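We use cookies to improve your visit. By continuing to browse, you accept our cookie policy.

The Red Lamp
June 3, 2026
Fiction

I bought the lamp in December, at the Hornarik sale, for 2 dollars! It was the reddest thing I had ever seen. Red base, red arm, red shade like a little party hat. I carried it home on the bus in my lap and a kid across the aisle waved at it.

My plan was to make paper stars, 200 of them, for the window of the Femley bakery (they'd said yes before I finished asking). I had never made a paper star in my life. I cleared the wooden table, plugged nothing in, and stood there grinning at all that room.

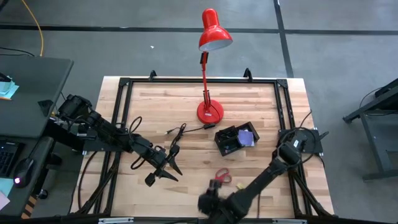

The scissors had red handles too, and I took that as a blessing. Lavender paper first, then blue, then pink. My first star looked like a squashed crab. The second looked like its cousin. By the tenth I had it, oh, I really had it, points so sharp they pricked my thumb, and I ran down the hall in my socks just to show somebody.

I cut until midnight with the lamp pulled low. Scraps stuck to my sleeves, and one turned up in my soup the next day.

When the stars went up on McIver Street, a woman stopped her stroller and looked for so long that the baby fell asleep. I was across the road, pretending to wait for a bus. I let three of them go by.

Then I went home and switched the lamp back on.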